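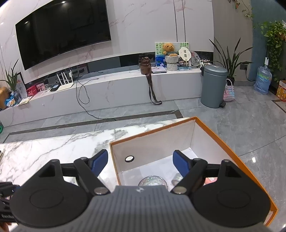 Warnlow finished its second series last night, and the last episode runs 13 minutes longer than the others. Most of that goes on the harbour inquest. Gwawr Kneath's coroner gets the verdict she wanted, but the tide tables she relied on were for the wrong month — December — which reopens the question of when Tanoli's boat left.

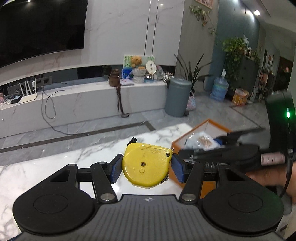 The ledger is the weaker strand. In episode two the missing sum was 900 pounds. Last night it was 300, and no line of dialogue covers the change. I checked the subtitles on both.

Elfriede Nägeli directed the closing pair, and the cutting is slower than before. The final shot holds on the ferry office with the telephone ringing. A third series has not been announced.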